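Ticket 114: right arm drops out at the wrist when lifting cloth over the armchair

Status: open, then solved, then open again, now (I think) solved
Opened by: Maiara Figueiredo
Project: two-armed tidying robot, Skatness shared workshop 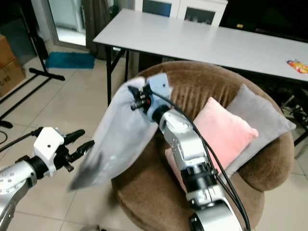 Hello all, and sorry in advance for the length of this. I have been putting it off for a fortnight because I kept thinking I was one evening away from fixing it myself, and I would like a second pair of eyes before I start taking the wrist apart.

The short version is that the right arm loses contact with its gripper part way through a lift. It doesn't happen on every lift. It happens when the arm is up high and the wrist is turning while there is cloth in the fingers. The log shows the gripper dropping off the bus, then 50 or so milliseconds later (sorry, exactly 50, I went back and looked) the whole arm goes into its safe hold and stays there until I restart the controller. The left arm carries on quite happily and reports nothing wrong, bless it.

What I have tried so far:

Swapped the power supply for the spare from the Ziltberg bench. No change.
Lowered the lift speed by half. Fewer faults, but I still got them.
Ran the same movement with nothing in the gripper. No faults in 50 lifts.
Ran it with the cloth, same settings. 10 faults in 50 lifts.
Reinstalled the Skorkis motion software from scratch, which took most of an evening and which I would not recommend to anyone who has plans afterwards. No change.

I did wonder about the weight, but it's a bit of cloth! The arm picks up far heavier things from the floor without a murmur.

Maiara

Reply from Stelios Athanasiadis

Hello Maiara, thank you for the proper numbers, it makes this so much easier to help with. I'd leave the software alone now. A fault that comes and goes with the pose of the arm is nearly always a cable, and on that arm the cables run along the outside with a loop up by the gripper, so there is plenty of scope for mischief.

Could you try this for me? Put the arm in the pose where it tends to fail, hold it there with the motors on, and gently wiggle the loop near the gripper with a wooden spoon handle or something of the sort (fingers well out of it please, and somebody standing by the stop button). If the gripper drops off the bus, you have found your culprit. If it doesn't, do the same at the elbow.

I would also like to know whether the fault comes on the way up or on the way across.

Stelios

Reply from Maiara Figueiredo

Right, done, with Hiếu Âu on the stop button and me on the spoon. Wiggling at the elbow did nothing whatsoever. Wiggling near the gripper gave me a dropout on the third go, and then I couldn't get it to happen again for ages, and then it did it twice in a row while we were both looking at the kettle.

It's on the way across, always. Going up is fine. It is when the wrist rolls to swing the cloth clear of the chair back.

I reseated the connector at the gripper end, added a blob of hot glue so it couldn't creep, and ran 50 more lifts with the cloth. No faults. I'm going to mark this as solved and treat myself to a biscuit.

Reply from Maiara Figueiredo

Reopening, I'm afraid. Four faults this evening, same place, same hold. The glue is still perfectly sound.

Reply from Nassoro Mosoti

I had something very like this on the Amaral arm in January, so I'll put down what it was in case it helps. The connector was fine and the cable was fine, if you tested them with a meter while everything was still. What was happening was that the loop had been tied down a bit too far back, so when the wrist rolled one way there was plenty of slack, and when it rolled the other way the cable went tight and pulled on the crimp inside the plug. The crimp only opened up under that pull. Reseating cured it for a day or so every time, which drove me up the wall.

Try moving the last cable tie back one segment and giving the loop a couple more finger widths. And remake the crimp while you're there, it will have been stretched by now.

As to why it only happens with the cloth, does your program roll the wrist further when it's carrying something? Mine did. I had quite forgotten I'd written it that way.

Reply from Maiara Figueiredo

Nassoro, yes. Yes it does. There is an extra turn in the carrying routine so the fabric doesn't snag on the cushions, and I put it in myself in the autumn and never thought of it again. So the empty run was never the same movement at all, and I am a little embarrassed about my tidy comparison.

I have remade the crimp (Tarcísio Evangelista lent me the good tool, which I will return, I promise), moved the tie back, and left a more generous loop. With the tie off I could feel the cable go taut at the far end of the roll, just as you said.

Tests on December 2, 2018, all with the cloth and the full carrying routine: 500 lifts, in batches, no dropouts. I've left the lift speed at the old setting too.

One thing left over. The longer loop now brushes the forearm when the arm folds down to park. It doesn't catch, but I don't love it. Stelios, would a bit of braided sleeve do, or is that asking for a stiff cable and the same trouble again?

Reply from Stelios Athanasiadis

Sleeve is fine if it's the loose sort. Stop it short of the plug by a thumb's length and leave the ticket open another week.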